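Lukier Craft Rooms: Frequently Asked Questions

Bench Hire and End-of-Session Tidying

What does a bench booking include?
Each booking includes one marble-patterned bench, the wall hooks and the use of a bin. Papered benches are located in the Grornero wing and may be requested at no additional charge.

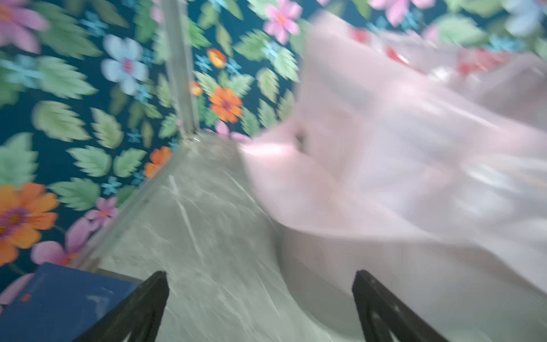
One hirer wrote to ask whether the benches could be left as they were between two bookings on the same day. They may not. Every bench is to be cleared before the next session, including where both bookings are in the same name.

How should offcuts be sorted?
Pieces large enough to be used again should be flattened and returned to the colour trays. Smaller scraps go in the bin. 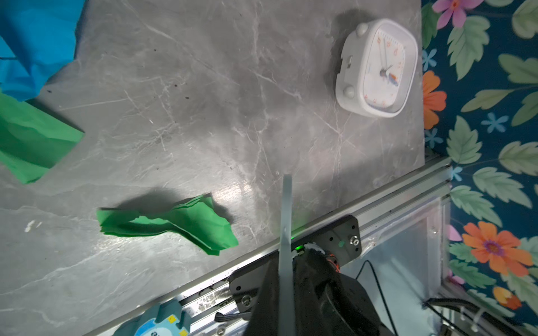

Sorting is the responsibility of the hirer and should begin before the booked time ends. Users are asked to keep an eye on the hour. A small clock such as the white one with orange numerals may be stood on the bench, provided it is taken away with other personal belongings. Crumpled green and blue pieces are to be treated in the same manner as any other colour.

How is the bench to be cleaned?
Sweep the surface with a hand brush, working from the back corners towards the front. Water and sprays are not to be used near the wallpaper.

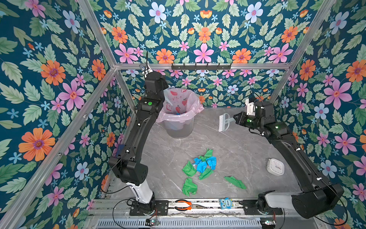 Dust caught in the grooves of the metal edging should be brushed out as well. Bin liners are changed by staff each evening and should not be removed by hirers.

Is there a cleaning charge?
A charge of $26 applies where a bench is not cleared.

Last updated 18/09/2024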